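업무 일지 (행사장 운영 및 장식 제작실)
3월
작성: 제작실 / 열람: 제작실, 예식 진행팀, 대관 상담팀

1. 금일 작업 개요

오전 8시 30분 작업 개시. Prandach 홀 예식 건의 아치 구조물 보강, 천장 현수 천의 방염 표시 확인, 좌석 안내판 재출력의 순으로 진행하였음. 오후에는 Sewwandi Seneviratne 씨가 참석한 가운데 조명 회로 분배안을 재검토하였음. 헛간형 예식장의 특성상 보와 기둥의 간격이 일정하지 않으므로, 기존 Grotness 홀의 도면을 그대로 전용하지 않기로 재확인함.

2. 아치 구조물

지난번 가조립에서 상부 가로대가 좌측으로 처지는 현상이 확인되어, 금일 연결부를 모두 해체한 뒤 다시 조립하였음. 원인은 좌측 기둥 하단의 받침판이 바닥에 완전히 밀착되지 않은 데 있었음. 바닥 널 사이의 단차가 생각보다 크고, 특히 주례석 오른쪽 구간이 심함. 받침판 아래에 얇은 고무판을 한 겹 넣어 수평을 맞추었으며, 두 겹을 넣은 경우에는 오히려 흔들림이 커져 채택하지 않음.

생화 부착용 철망은 구조물 뒷면에서만 결속하기로 함. 앞면 결속은 작업이 빠르나 하객석 첫째 줄에서 결속선이 보인다는 진행팀의 의견이 있었음. 꽃 무게를 대신하여 모래주머니를 걸고 점심시간 동안 방치한 결과 눈에 띄는 처짐은 없었음. 다만 물을 머금은 플로랄 폼은 모래주머니와 하중이 걸리는 위치가 다르므로, 본 결과만으로 최종 승인하지 않음. 꽃 납품 업체 Wickramasinghe 측에 폼의 배치도를 요청해 둠.

구조물 해체 순서는 상부 장식, 가로대, 기둥의 순을 유지함. 지난달 해체 시 기둥을 먼저 풀어 가로대 끝이 찍힌 일이 있었음. 찍힌 부위는 사포질 후 덧칠하였으나 가까이에서 보면 색 차이가 남음. 해당 면을 벽 쪽으로 돌려 설치할 것.

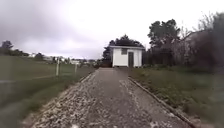

길 끝의 흰색 소형 창고. 노면은 아스팔트와 자갈.

3. 천장 현수 천

보유 원단을 전량 펼쳐 확인하였음. 2번 상자의 원단은 접힌 자국이 깊어 스팀 처리 후에도 선이 남으며, 조명을 아래에서 비추면 더욱 두드러짐. 중앙 통로 위에는 1번 상자의 원단을 쓰고, 2번 상자의 원단은 양 측면 보 위로 돌려 사용하기로 함.

방염 표시가 떨어져 나간 원단이 한 장 발견됨. 재질과 색상은 나머지와 같아 보이나 확인할 서류가 없어 사용 대상에서 제외하고 별도 보관함. 구매 당시의 서류가 상담팀 캐비닛에 있는지 문의 중이며, 회신이 있을 때까지 반출을 금함.

보에 거는 방식은 고리 방식으로 통일함. 타카 고정은 Prandach 홀 대관 규정상 허용되지 않음. 신규 인원이 이를 모르고 타카를 챙기는 사례가 있었으므로 반출 공구 목록에서 아예 삭제하였음.

4. 조명 회로 분배

전구 줄, 케이터링 보온 장비, 음향 장비를 한 회로에 연결하는 기존 안은 폐기함. 시험 가동에서 보온 장비를 켜는 순간 전구 줄이 잠시 어두워지는 현상이 두 차례 재현되었음. Seneviratne 씨의 제안에 따라 보온 장비를 주방 쪽 회로로 분리하고, 음향과 전구 줄은 회로를 공유하되 조광기는 음향 장비에서 최대한 떨어뜨려 설치하기로 함. 조광기를 가까이 두었을 때 스피커에서 낮은 잡음이 들렸으나, 벽 반대편으로 옮긴 후에는 들리지 않았음.

전구 줄의 총 개수는 재고표상 2148구이며, 이 가운데 419구는 색온도가 달라 실내에 혼용하지 않음. 혼용할 경우 사진에서 일부만 누렇게 나온다는 사진팀의 지적이 작년부터 반복되었음. 색온도가 다른 묶음에는 청색 테이프를 감아 구분하였으며, 해당 묶음은 야외 리셉션 구역 전용으로 지정함.

연장선은 통로를 가로지르지 않도록 벽면을 따라 돌림. 부득이 가로지르는 신부 대기실 앞 한 곳에는 덮개를 씌우고, 덮개의 양 끝을 테이프로 고정함. 드레스 자락이 덮개 모서리에 걸리는지 긴 천을 끌어 시험하였고, 테이프를 비스듬히 붙인 쪽에서 한 차례 걸렸음. 직각으로 다시 붙인 뒤에는 걸리지 않음.

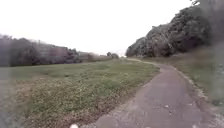 조광기 손잡이에 적힌 눈금은 실제 밝기와 맞지 않음. 입장 시, 서약 시, 식사 시의 위치를 각각 펜으로 표시하였으니 눈금의 숫자는 참고하지 말 것. 서약 시의 밝기는 사진팀의 요청보다 조금 낮게 잡혀 있으며, 리허설에서 신랑 신부의 의견을 들은 후 확정함.

5. 좌석 배치 및 안내물

신부 측 가족석이 한 줄 늘어남에 따라 좌석 안내판을 재출력하였음. 최초 출력본에서 성씨 순서가 영문 표기 기준과 한글 표기 기준으로 섞여 있던 점을 바로잡아 한글 표기 기준으로 통일함. 외국인 하객은 별도 열에 두지 않고 한글 음역 순으로 넣되, 괄호 안에 영문을 병기함.

안내판의 종이는 Nurnell 무광지로 변경함. 기존 유광지는 입구 쪽 창에서 들어오는 빛이 반사되어 오후 3시 전후에는 글씨를 읽기 어려웠음. 무광지는 손자국이 잘 남으므로 설치 시 면장갑을 착용할 것.

식순지 인쇄는 주례사 제목이 확정되지 않아 보류 중임. 신랑 측이 축가를 식사 전으로 옮기는 방안을 문의하였으며, 이 경우 음향 담당의 대기 위치와 중앙 문의 개폐 시점이 함께 바뀜. 진행팀에서 답변하기로 하였으므로 제작실에서 고객에게 개별적으로 답하지 않도록 함.

의자 덮개는 세탁 후 길이가 줄어든 것이 섞여 있음. 줄어든 덮개를 뒷줄에 배치하는 안이 나왔으나, 뒷줄이야말로 하객이 입장하면서 가장 먼저 보는 줄이라는 진행팀의 반론이 있어 중간 줄의 벽 쪽에 배치하기로 결정함.

6. 비용 관련

장식 추가분의 고객 부담액 상한은 2000달러로 안내되어 있음. 금일 기준 추가분은 상한 이내이나, 생화 단가가 확정되지 않았으므로 상담팀은 고객에게 잔여 금액을 구두로 안내하지 말 것. 고무판과 덮개 구입비는 행사비가 아닌 제작실 소모품비로 처리함.

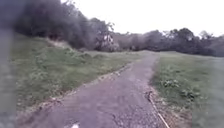
풀밭 사이로 난 아스팔트 길. 아래쪽 노면에 갈라진 균열이 있음.

7. 우천 시 대안 검토

야외 리셉션을 실내로 전환하는 결정은 당일 오전 10시에 진행팀장이 내리며, 이후에는 번복하지 않음. 작년 가을 Grotness 홀에서 결정을 두 번 바꾸는 바람에 식탁보를 다시 다림질하지 못한 채 손님을 맞은 일이 있었음. 전환 시 케이크 탁자는 주방 문에서 떨어진 북쪽 벽으로 이동함. 주방 문 옆은 동선이 짧아 편리하나 보온 장비의 열기가 그대로 전달되어 버터크림이 무너질 우려가 있음.

실내 전환 시 춤 공간은 중앙 식탁 두 개를 접어 확보함. 접는 데 필요한 인원은 4명이며, 식탁 위의 꽃병은 창턱으로 옮기고 초는 반드시 끈 상태에서 이동함. 창턱에 올린 꽃병에 커튼이 닿는지는 미확인.

8. 미결 사항

플로랄 폼 배치도 수령 (Wickramasinghe 회신 대기)
방염 표시 누락 원단의 서류 확인 (상담팀)
축가 순서 변경 여부 확정 (진행팀)
창턱과 커튼 사이의 간격 확인 (제작실, 다음 방문 시)
조광기 서약 시 밝기 확정 (리허설)

9. 비고

면장갑 재고 부족으로 추가 신청함. 스팀 다리미 한 대의 물통에서 누수가 있어 수리 의뢰 표를 붙여 두었으며, 급한 경우에도 해당 기기는 원단 위에서 사용하지 말 것. 오후 5시 40분 작업 종료, 아치 구조물은 조립한 상태로 제작실 안쪽에 둠.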